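巻頭特集　暮らしの道具を疑う

白い面と木の面、その継ぎ目で起きること
「木目のある暮らし」は、なぜこんなに勧められるのか

去年の五月、引っ越したばかりの友人の家で、キッチンの扉を褒めそこねた。新居に呼ばれたら何か一つは褒めるものだと思っているのだが、白い扉の横に木目の側板が立っていて、その組み合わせをすでに三軒続けて見ていたからだ。「いいでしょう、あたたかみがあって」と先に言われてしまい、はあ、と答えた。

あたたかみ。住宅設備のカタログでこの言葉を数えたことがある。ヒルラ社の総合カタログは一冊162ページで、開くたびに木目があたたかい。白は清潔で、グレーは上質で、木目はあたたかい。色と形容詞の組み合わせは何年も前から動いていない。誰がそう決めたのか、と取材先で尋ねるたびに、相手は少し困った顔をした。

内装の仕事をしているラヴァンヤ・ピライさんは、困らなかった一人である。「白だけだと施主さんが不安になるんです。病院みたいだと言われる。木を一枚入れると、それで話が終わる」。木が好きな人が選んでいるとは限らない、ということですか。「好きかどうかを聞く打ち合わせは、あまりないですね」

彼女の事務所で見せてもらった見本板は、同じ明るい茶色でも無垢、突板、化粧シートとばらばらだった。目をつぶって触るとさすがに違う。しかし壁に立てて、二メートル離れると自信がなくなる。私は二回試して、二回とも外した。外した言い訳をさせてもらえば、最近の化粧シートは木目に合わせて凹凸までつけてあり、照明を斜めから当てればそれらしい影が出る。だったら値段の差は何に払っているのか。ピライさんの答えは「十年後の縁」だった。

縁、つまり板の端である。ここから先は、その縁の話になる。

家具の記事はたいてい面の話をする。色、艶、手触り。ところが実際に傷み、汚れ、暮らす人を苛立たせるのは、面と面がぶつかるところだ。白い扉と木目の側板の境目。天板と壁の境目。掃除機の先が入らず、布巾の角だけがかろうじて届く、あの細い溝。埃と油がここで混ざり、白い側には灰色の線が、木の側には濃い茶色の筋ができる。木のほうは味が出たと言ってもらえる。白のほうは汚れたと言われる。不公平な話だと思う。

エストベルグという小さな工房が、境目をわざと空けた収納を作っている。隙間があるなら広くして拭けるようにすればいい、という考えで、理屈は通っている。ただ、展示場で扉を開け閉めしてみると、その隙間から中の暗がりが見え、どうにも落ち着かない。説明してくれた人は「慣れます」と言った。道具について慣れますと言われたときは、私は買わないことにしている。

反対に、隙間をいっさい認めないのがブルニスの扉だ。ぴたりと閉まる。ぴたりと閉まりすぎて、梅雨になると側板が動き、扉の端が擦れる。これは使っている家で聞いた話で、丁番のねじを自分で回して調整しているそうだ。年に二度、夏の前と冬の前。手間といえば手間だが、本人はまんざらでもない口ぶりだった。木を選ぶというのは、そういう用事を引き受けることなのかもしれない。カタログのあたたかみの隣に、ドライバーの絵を載せておいてほしい。

手入れ用のオイルにも触れておく。売り場には木部用、白木用、万能と並び、棚の前で五分は立ち止まることになる。試しに安いものと高いものを一枚の端材の左右に塗り分け、窓辺に置いておいた。ひと月たって、どちらがどちらか分からなくなった。裏に印をつけるのを忘れた私が悪い。だが、印がないと分からない程度の差だったとも言える。それよりも、塗る前に埃をきちんと取ったかどうかのほうが、仕上がりにははっきり出た。

白い面についても、売り文句を鵜呑みにする必要はない。艶を消した白は指紋が目立たないと言われる。確かに目立たない。そのかわり、光の当たり方で別の色に見える。朝は青みがかり、夕方は黄ばみ、隣に木が来れば木の色を少しもらう。同じ白だと思って並べた二枚が、つけてみたら違う白だったという失敗は、取材中に何度も聞いた。冷たい白の隣に、ほんの少し灰色に寄ったあたたかい白が来ると、後から来たほうが古びて見えるのである。

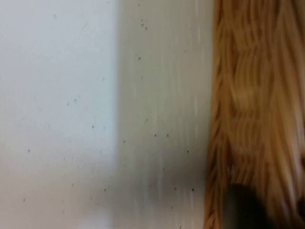 白は揃えようとするほどずれて見える、と徐玉蘭さんは言う。うちは最初から合わせるのを諦めて、扉と枠をはっきり違う白にしました、そうしたら誰も気にしなくなったんです、木のほうは何も考えずに選びました、と。

何も考えずに選んだ木が一番うまくいっている、という話には抵抗がある。だが、徐さんの台所で一時間ほど茶を飲んでいるあいだ、私は一度も継ぎ目のことを考えなかった。それが良い内装だという証拠になるかどうかは、まだ決めかねている。茶がおいしかっただけかもしれない。

もし今、白と木目の組み合わせで迷っている人がいるなら、見本帳は閉じて、いま住んでいる家の境目を一か所、きれいに拭いてみるといい。拭きにくければ、新しい家でもそこは拭きにくい。面の色は打ち合わせの後半でも変えられる。境目の納まりは、たいてい前半で決まってしまう。

読者のコメント

Huiling Feng
うちもまさに白い扉と木目の側板です。褒められなかった友人の気持ちを考えると複雑ですが、溝の汚れの話はその通りでした。竹串に布を巻いて掃除しています。

Ximeng Li
化粧シートを少し馬鹿にしていませんか。子どもが三人いる家で無垢の扉は無理です。十年後の縁より今日のカレーです。

Qiuyue Deng
オイルの実験、印をつけ忘れたのに結論を出すのはどうかと思います。やり直した結果を読みたいです。

Huiling Feng
＞カレー　木のほうに付くと本当に落ちませんよね……

関連記事
・引き出しの奥行きは誰のためにあるのか
・ナイドゥーの踏み台を一年使って手放すまで
・「見せる収納」を見せられる側の言い分
・取っ手のない扉、濡れた手で開けてみる
・台所の照明はなぜいつも一つ足りないのか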